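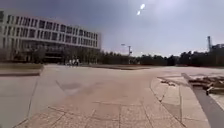 3 March 2026

Plaza paving, walkover with Farzana Farooqui. Level and long tape from the Hineck store, plus the old joint gauge. Deming Gu is drawing up the plan and wants joint directions before levels, so that was the order we worked in.

Joints

The slabs are large, pale beige, with thin dark joints. From the December drawings I expected one grid squared to the white building. The joints run in several directions and the drawings show only one of them. Long joints down the open middle are the easiest to follow and I have used those as the base lines for the plan. The cross joints are harder to tie in. Farzana thinks the paving was set out from the trees and then adjusted at the frontage. I would like to see the original setting-out sheet before writing that down as fact. Rebecca Carbone may have it in the Pisano boxes.

Gauge readings on the first run of joints all came to 8 mm. Second run, 7 mm. I checked the gauge against the steel rule afterward and it was fine, so the difference stands.

Low spot test: poured 4 liters at the marked slab corner and left it while we did the next set of readings. Spread was slow and toward the trees. Repeat with dye if Uzma Marwat can spare some. Write the start time on the sheet next time, I forgot and had to work it out from Farzana's phone.

Surface

Small dark stains and scuffs on the slabs, some of the blotches close to round. Not mapped individually. I tried the stiff brush and plain water on one and got very little off. Manolis Kokkinos suggested a poultice and has a part tub of the Rajput powder left over from the steps job. Try it on the spare slab in the yard first, and leave a strip next to it untreated for comparison.

The slabs look slightly weathered in general but I found no open cracks on the lines we walked. Shade varies a bit from slab to slab. Don't let anyone write "discolored" in the summary, it will get read as a defect.

Edges

There is a low raised edge by the planted strip on the building side. On the other side the curb runs at a diagonal to the paving, and the ground behind it sits slightly higher. Levels along that curb still to do. Farzana has the stations chalked up on her sketch, 27 in all, and we agreed to keep her numbering so the Barnden sheets don't need redoing.

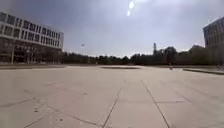

To do

Ask Rebecca about the setting-out sheet.
Curb levels, all stations, both of us needed for the long tape.
Poultice trial on the spare slab, Manolis to mix.
Send Deming the joint sketch as it is. He can mark what he can't read.
New batteries for the level. It dropped out twice.
Dye from Uzma, then repeat the pour at the same corner.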